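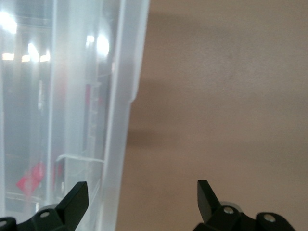
Re: [pantry-storage] Frosted bins vs. clear ones

Home Archive Threads Search Subscribe

2 min read

From: Annelies Oberholzer
Date: 12/15/22

On the Plelcombe list, Tan wrote:

> We're replacing the cardboard in the supply room and I have to pick
> between clear bins and the frosted kind. Clear costs more. Can you
> tell what's in a frosted one without pulling it down? Also, do they
> hold up? The last set we bought split at the corners by April.

Tan,

We went with frosted for the back room and I'd buy them again, with a couple of reservations.

You can see color and general shape through the wall and not much else. Something red reads as a reddish patch. You won't read a label through it. If your things are all different colors you can manage without tags. If it's 16 boxes of white envelopes, tag every bin. I put the tag on the short side, up high, and write on masking tape with a fat marker.

Overhead lights are a nuisance. They glare on the plastic near the top, so if you look for your stuff up there you mostly see lamps. Look lower down.

As for splitting, ours have been in use for 7 months and none has cracked. I don't stack them more than two high when they're full – the Skollura catalog says you can go higher, but I haven't tried it. Paper is heavy. Put it on the bottom shelf.

Leave a little space if you stand one by a wall. Ours rubbed a gray line into the paint behind the door and I had to go over it twice with a sponge.

We paid 55 dollars for the set, lids included. The Pevine lids don't fit, so don't mix them.

Annelies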